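Home Kits Tutorials Reviews Spare parts Contact

Setting up the Skolon two-arm kit for a first sorting task

By Zdislava Kadlec
2022-10-08

This tutorial is for people who have bought the Skolon kit, or who are still deciding, and want to get from the closed box to a first useful task. I work with it at Burngate, where we test small arms for teaching and light packing work. I assume that you can use a hex key and that you have a computer with two free USB ports.

What you receive

The kit comes in two cartons. The first one has the arms, already assembled, and the second has the rail, the mounting plates, the power supplies and the cables. Ours weighed 28 kilograms together, so please take them up the stairs one at a time. The printed manual is short. The longer one is a download, and I recommend to read its chapter on cables before you start.

Step 1: Fix the rail

Put the rail along the front edge of the table and leave the bolts loose. Check that the rail is parallel to the edge, then tighten from the middle to the outside. I did it from one end the first time and the rail moved a few millimetres. It does not sound like much, but the error becomes bigger at the gripper.

Step 2: Mount the arms

Each arm has its own plate. Slide the plates on before the end caps, otherwise you will take the caps off again. Measure 95 centimetres between the centres of the two plates. The manual permits a smaller distance, but then the elbows come close together when both arms reach for the middle.

Step 3: Cables

Let the cables hang in a generous loop near the elbow. A cable which is tight in the rest position will pull when the arm stretches to the back of the table. Turn every joint by hand through its whole range with the power off and watch the cable all the time. Put the remaining length in a tray under the front edge. Ours is from Lalach and was bought separately. The kit has only some plastic ties, and I find this a little stingy for the price.

Step 4: Power and homing

Switch on the left arm first, wait for its board to show a green light, and then do the right one. If you switch on both at the same moment, the software sometimes gives them the wrong names and left becomes right. Open the program, choose "Home both" and keep your hands away until the arms stop.

Step 5: Choose your objects

For the first task take soft or light things of a similar size. I like pencil cases. They are cheap, they do not break, and their different colours help when you want to write a rule such as "only the pink one". Transparent ones are more difficult for the camera, so add them after the coloured ones work well.

Use a plastic tub with low walls as the target. Place it in the centre so that both arms can get to it, and lay the objects to the right side. Mark the corners of the tub with tape on the table.

Step 6: Teach the pick

Move the right gripper above the first case and save this point. Go down slowly with the arrow keys, close the gripper at half force, and save again. Do the same above the tub. The left arm can wait beside the tub and straighten a case that has fallen over. Give it a waiting point with enough height, or it will knock the wall of the tub on its way.

Run the program at the slowest speed. When it succeeds several times one after another, you may go up by one level.

My opinion of the kit

We have made 483 picks with this kit so far and I am mostly satisfied. The arms are quiet and the points stay where I saved them. I am less happy with the gripper pads, which became smooth after almost two weeks and had to be changed. The Camargo kit, which we had before, has better pads but a much slower program. A new version of the Skolon software is promised for December, and I will update Step 4 if the problem with the names is repaired.

Related
Changing the gripper pads on the Skolon kit
Camargo kit: our notes after one term
Which table is stiff enough for two arms?
Cable trays from Lalach, small and large
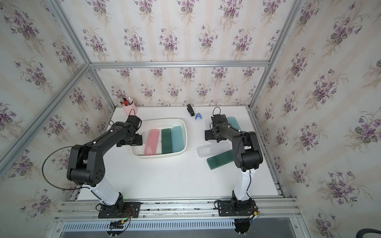 Sorting pencil cases with two arms, tub in the centre.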